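April 2019
By Parvaneh Karimi

4. Oiling a Wood Tabletop

1. Sand the top with the grain and wipe off the dust.

2. Stir the Zimero oil well. Pour a small amount onto a lint-free cloth.

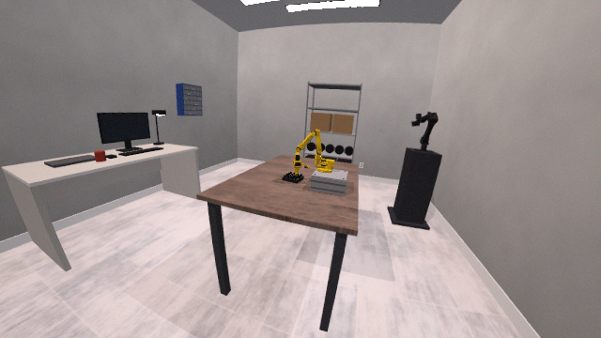 3. Rub the oil in with long strokes, then wipe off the extra after 13 minutes.

CAUTION: Oily rags can catch fire on their own. Lay them flat outdoors to dry.

4. Leave the top overnight before the second coat.
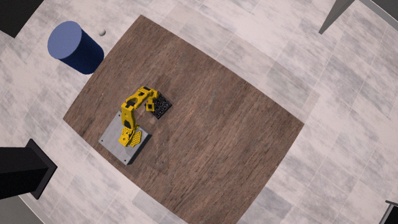
5. Repeat every November.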